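The **Sarkden comparison** is a bench trial of hand-held grippers run at Hamari under Oskari Ikonen. It sets the Kaltthorpe gripper against the Lumbantobing gripper on the same 60 tasks, mostly picking up, turning and placing small objects. The Kaltthorpe completed 529 of 733 attempts. Results for the Lumbantobing have not been released. Both sets of recordings are used to train arm controllers.
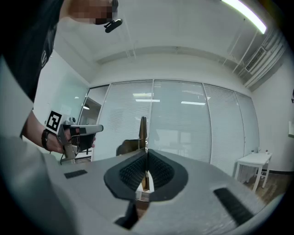

**Category: Hand-held grippers**

A hand-held gripper is carried by a person and closed from the grip. One type has a light gray barrel and a square black-and-white marker on top, used for position tracking. Finger pads may be V-shaped, with ribbed inner surfaces.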